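Okay, lunch thread, because I packed sandwiches for the whole house again and I have opinions now.

First one: cut corner to corner. I know squares stack better in the box. I don't care! A wedge shows you what's inside, and half the fun of opening lunch is seeing the layers.

Second: put something flat under it before you do anything else. I used to build right on the counter at Flarcombe (the old apartment, tiny kitchen, crumbs in every drawer) and I don't miss it one bit.

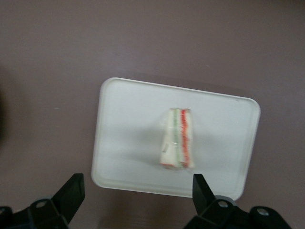 TRAYS

White with rounded corners and a little raised rim, my favorite kind. One wedge per tray and everybody knows which one is theirs — no more fights over who got the bigger half.

Next up, the filling. I like something green next to something red, with bread in between if you can manage it. Keeps the tomato from soaking into everything by noon.

Someone asked about the pepper spread I keep going on about. It's the one from Tatlı, the little shop by the bus stop. The small jar is 100 grams and it lasts me maybe four lunches if I'm good. I'm not good.

Tomorrow is egg salad. Send me your egg salad rules, I'm making a big bowl tonight and I'm stuck on celery yes or no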